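Two-arm shoe task: insole insertion stalls at the heel

Birkthorpe Robotics Club forum > Projects > Manipulation

Page 1 of 1

tealmat
Posted in Manipulation, April

Status post for the spring term project, with a question at the end.

The task is shoe handling with two arms on a shared base rail. Subtasks as written in the proposal: pick up a shoe, orient it, put an insole in, lace it. We dropped lacing in the first week of term. Insole insertion is what remains and it is where we are stuck.

Setup for those who have not seen the cell: both arms are bolted to the rail at the front, each with a parallel gripper and a camera at the wrist, plus one fixed camera on the workspace. Operators drive both arms from leader arms, we record, then train a policy on the recordings. The mat is dark teal because the white shoes segment well against it. Household items stay in the cell during shoe episodes so the policy does not learn that everything on the mat is a shoe.

The handling part is fine. One arm holds a sneaker that is lying on its side, the other goes to the insole. The grasp on the insole edge is slow but repeatable once the operator learns to come in low. 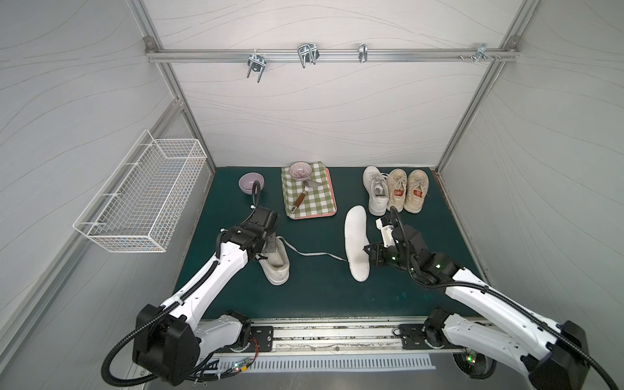
radial_offset: I would question the starting pose before anything else. With the shoe on its side the opening faces sideways, so the insole has to go in on edge and then rotate inside the shoe. That rotation is where you will lose it, and no wrist camera is going to see it happen.

tealmat
Agreed that the rotation is bad. The reason for the side pose is that the gripper can get inside the opening and hold the shoe open. Upright, the holding arm has to reach over the collar and it blocks the path of the inserting arm. We hit the elbow limit on the left arm in the upright pose as well.

radial_offset
Then move the shoe. The elbow limit is a function of where you put the shoe, and you have the whole mat. What is the base separation?

tealmat
Fixed by the rail holes. We could redrill but the rail is shared with the other group and they have calibration tied to it. Not this term.

kp_toolow
What does the failure look like in the logs? "Stalls" can mean three different things:

– the insole buckles at the arch and the gripper keeps pushing
– the toe of the insole catches on the tongue or lining
– the gripper itself contacts the collar and the position error builds up until the controller gives up

Each one has a different fix.

tealmat
Mostly the third. Joint current on the inserting arm climbs, position error grows, operator backs off. Buckling comes second. I have not separated out the first contact on the tongue because the force estimate is too noisy. We have no force sensor, only motor current.

brumham_alum
I worked on something close to this in the Brumham lab course, with towels in place of shoes. Two comments.

Motor current on small geared actuators is dominated by friction at low speed. If your operators slow down near contact, as they should, your estimate is worst exactly where you need it. Do not use it as an input to the policy. Use it as an offline label and nothing else.

Second, the insole is floppy and you are grasping it at one edge. You want the grasp close to the heel with the toe end leading, so the stiff direction of the insole does the work. If the operator grasps the side edge near the middle, the toe end droops and you are pushing a flag into a pocket.

tealmat
Point taken on the current. It is in the observation vector now. I will train one run with it and one without.

On the grasp: I went through the wrist recordings and the operators are not consistent. Some take the heel, some take the long edge. I will write it into the operator sheet.

estar_fan
Why not skip the policy for insertion entirely? Script it. Grasp heel, lift, align with shoe axis, push, release. The only thing you need is the shoe pose, and the Estar pose package does that from the fixed camera.

radial_offset
It does that for rigid objects. A sneaker with a loose collar is not one.

estar_fan
The sole is rigid enough. You estimate the pose from the sole and offset to the opening.

radial_offset
And with the shoe on its side, held by a gripper that is covering half the opening, the fixed camera sees which part of the sole?

estar_fan
Fair for the side pose. For the upright pose I stand by it.

tealmat
We tried a scripted version in the first month. It worked on one shoe in one position. Change the shoe and the offset is wrong. The project is graded on unseen shoes, so that is that.

Since shoe variety came up, we also record on other pairs. The older lace one is the hardest. The fabric is soft and frayed along the side, and the gripper takes it by the heel end with the collar pinched between the fingers.

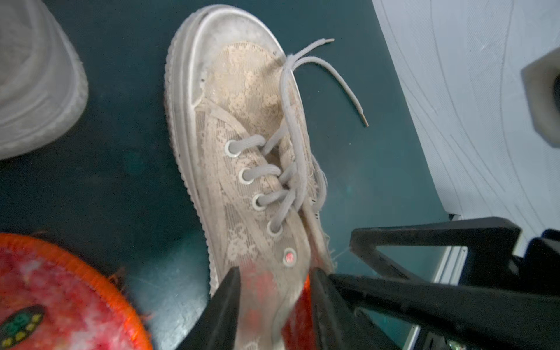
Wrist camera, lace sneaker held at the heel. Laces untied, lowest eyelet not threaded.

kp_toolow
With the collar pinched like that the heel opening is closed. There is no insertion from that grasp regardless of the policy. Is this one only used for pick and orient?

tealmat
Pick and orient only. It is in the set for grasp diversity. The insole episodes use the white and the cream sneakers.

kp_toolow
Then I would make sure the episodes are tagged. If you mix heel-pinch grasps with insertion data and there is no task conditioning, the policy will sometimes pinch the heel before an insertion and you will get your stall for free.

tealmat
They are tagged by task string. Whether the string was filled in correctly every time is another matter. Checking.

mikkelsen_rig
Different approach to the orientation problem. We have the Mikkelsen cell with the same arm spacing and we also could not hold a shoe open with a gripper without blocking the other arm. What helped was to stop holding the collar. Hold something that is already in the shoe. A shoe stretcher, a block, anything with a flat part the fingers can close on. The shoe stays upright, the fingers stay above the collar, and you get a repeatable grasp because the thing you grasp does not deform.

radial_offset
That occupies the opening. How do you get the insole in past it?

mikkelsen_rig
You do not. It is for transport and orientation. Place the shoe, pull the stretcher out, then insert with the free arm while the first arm steadies the heel from outside. It adds a step but each step is easy.

tealmat
We do have a stretcher in the cell as a separate removal task. It had not occurred to me to chain it. In those episodes the right arm clamps the top of the stretcher at the heel end while the shoe stands on its sole, and the clamp is the most reliable grasp we have. The insole sits within reach of the other arm in the same layout.

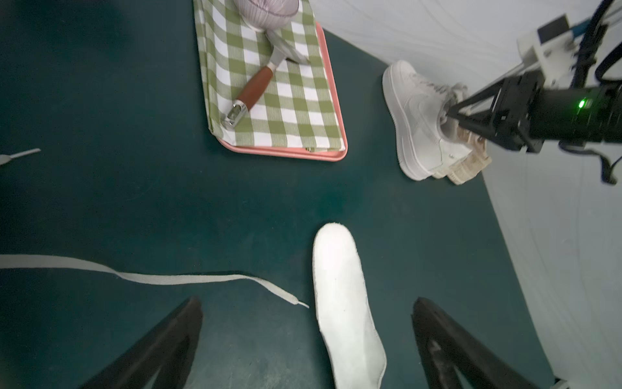
Stretcher grasp, viewed from the other arm's wrist camera. Insole between the near fingers.

brumham_alum
Note the insole direction there. Toe end pointing away from the gripper, heel end toward it. That is the orientation you want for a heel grasp, with no regrasp. If your reset procedure always leaves it like that you save the operators a lot of trouble, at the cost of a policy that cannot deal with any other starting direction.

radial_offset
Which will be tested, if the grading is on unseen layouts as well.

tealmat
Unseen shoes, not unseen layouts. I asked. Insole direction is allowed to be fixed.

radial_offset
Then fix it and stop making the problem harder than the rubric. I still think the chained version is too long. Four contacts before the insole even moves. Errors add up over a long episode and you are training from a small set.

mikkelsen_rig
You can split it. Separate policies, switch on a gripper state or a button. We did that and it was acceptable. Not elegant.

estar_fan
Or script the stretcher removal, which is a straight pull, and learn only the insertion.

radial_offset
For once I agree with this.

tealmat
Plan for the next session:

1. Audit the task strings, fix or drop bad ones.
2. Remove motor current from the observations, one run each way.
3. Operator sheet: heel grasp only, insole toe end pointing away.
4. Scripted pull for the stretcher, upright shoe, record new insertion episodes from there.
5. Keep the side-pose data but do not train on it with the upright data.

The lab is open until 6 and we need the cell reset before the other group comes in, so item 4 may slip.

kp_toolow
For item 4, log the shoe position after the pull. I expect the shoe to slide toward the pulling arm. If it moves more than a little you will need the other arm on the toe during the pull.

tealmat
Will do. The mat has decent grip but the pull is at an angle, so you are probably right.

brumham_alum
Also check the wrist camera exposure between the two arms. If they run on auto they will drift apart on a dark mat with white objects. We lost 2 days of data to that.

tealmat
Both on auto at the moment. Adding it as item 6.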